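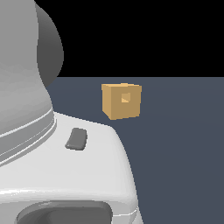 Learning to Love an Empty Shelf

By Yufang Dai

I own 194 books I have never opened. I know this because last June my friend Kaiwen Pan came over for dinner, stood in my hallway with a glass of wine, and asked which ones were my favorites. I started pointing, and then I kept pointing at things I hadn't read. So after he left I sat down on the floor in my socks and made a list (on the back of an electric bill, naturally), and there it was.

I grew up in Prircombe, where my parents kept everything. Bread bags, rubber bands, the good boxes and the less good boxes. My mother had a drawer she called the Korklow drawer, after the hardware store across the street, and you could find any screw in the world in there if you didn't mind bleeding a little. I loved that drawer! I still miss it. So please don't think I'm one of those people with one spoon and a mat.

But the hallway was getting narrow. You had to turn sideways by the bathroom, and I'd started telling guests to "follow the wall."

My first try was a disaster. I read a blog that said to get rid of 100 things in a weekend, so I did, and by the next week I had bought back a colander, a pair of rain boots and a lamp that I'm pretty sure was my own lamp. The woman at the Plamudine thrift shop looked at me like she wanted to say something. She rang up the lamp and let me go.
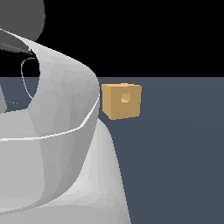

What finally helped was picking one surface. I chose the little table by the window, the one where the mail goes to die, and I made myself clear it right down to the top and put back a single object. It took me four evenings. I tried a candle, then a pear, then my grandmother's brass frog, who looked lonely. You want something small and plain, like that little cube, with enough bare space beside it that your eye has somewhere to rest. I ended up with a wooden box the size of a plum, and I'd walk by with my coffee and just feel my shoulders drop. Silly, I know. My sister said it looked like I'd been robbed.

After the table I did the kitchen counter, and after the counter I got brave and went at the books. My rule was a page apiece. I'd stand there, read the first page, and if I wanted the second one it stayed. Some were gone in a sentence. One of them, a fat paperback about lighthouses, I read standing up until my feet hurt, and then I read the rest in the bath. Where had it been all my life? Behind the door, under a tennis racket.

I gave away 179 in the end, most of them to Plamudine, a few to the break room at work, where somebody has been leaving me very nice notes about the mysteries.
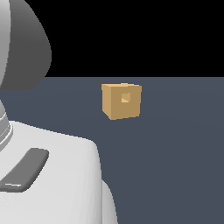
The dog has been the hardest part. Xiao is eleven and she believed in those stacks. She used to nap against the big one by the radiator, and for a while she'd go over and lean on nothing and slide down the wall, looking at me the whole time. I put a cushion there. She ignored it for two weeks and now she growls if you move it.

Kaiwen came back for dinner last month and walked straight down the hall without turning sideways. He asked which ones were my favorites. I had 15 answers, and he borrowed the lighthouse one, and I would like it back.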